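서버 분해 자동화 장비 구매 검토 갤러리

읽는 시간 3분

2024년 3월 26일 정리. 급하게 올림. 하반기 예산안 때문에 장비 후보랑 작업 내용을 한 페이지에 모았습니다. 오타 있으면 나중에 고칠게요. 숫자는 Ilona Fekete 님이 준 표 기준.

왜 사려고 하나

Wuvalthorpe 작업장에 들어오는 중고 서버랑 데스크톱이 한 달에 약 300대. 지금은 전부 손으로 뜯음. 메모리, CPU, 전지 분리하고 분류까지. 성수기엔 밤까지 함. 사람 더 뽑는 안도 있었는데 교육 기간이 길어서 일단 보류. 팔 하나로 시작해서 CPU랑 메모리 쪽만 맡기자는 게 지금 안입니다.

후보 두 곳

Prastex: 팔 + 그리퍼 + 손목 카메라 묶음 견적. 납기 7주. 설치 포함, 교육은 별도. 손가락 교체 부품이 비쌈. 견적서에 케이블 길이가 빠져 있어서 다시 물어봄.

Wiltance: 팔만. 그리퍼는 Mazza 제품을 따로 붙여야 함. 합치면 조금 싸지만 책임 소재가 애매. 고장나면 어디에 전화하는지부터 정해야 됨. 보증은 24개월로 Prastex하고 같음.

Rachid Abdelaziz 님은 Prastex 쪽, Driss Ait Ali 님은 아직 결정 못함. 저는 납기 때문에 Prastex에 기울어 있음.

예산 메모

- 본체 외에 꼭 넣을 것: 예비 손가락, 정전기 방지 매트, 케이스 고정 지그
- 지그는 자체 제작 가능. 케이스 모델마다 높이가 달라서 조절식으로 가야됨
- 전기 공사비 빠져 있었음. 추가 요청함
- 유지보수 계약은 1년 단위로. 3년짜리는 할인이 별로
- 시험 대상 보드 163장 확보, 창고 안쪽 선반에 있슴
- 7월 전에 발주 못 하면 내년으로 넘어감

작업 사진

케이스 안쪽, CPU 소켓 주변. 검은 그리퍼가 소켓 바로 아래쪽 보드 위에 와 있고 프로세서는 프레임 안에 앉아 있음. 은색 레버가 길어서 손가락 폭 견적 낼 때 이 간격을 꼭 볼 것. 위쪽 메모리 슬롯 네 개는 비어 있음.

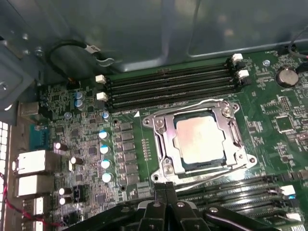

견적 받을 때 물어볼 것

손가락 끝 두께, 케이스 벽이랑 부딪힐 때 멈추는 방식, 카메라 교체 비용. 소프트웨어 갱신료가 따로인지도 확인. 시연은 우리 보드를 가져가서 하는 걸로. 질문 더 있으면 Ilham Younis 님한테 보내주세요, 모아서 한번에 전달합니다.

관련 글
- 케이스 고정 지그 도면 모음
- Mazza 그리퍼 부품 단가 비교
- 작업장 전기 용량 점검 기록

문의: 장비구매 담당 Yasmine Belkadi | © Wuvalthorpe 작업장 | 맨 위로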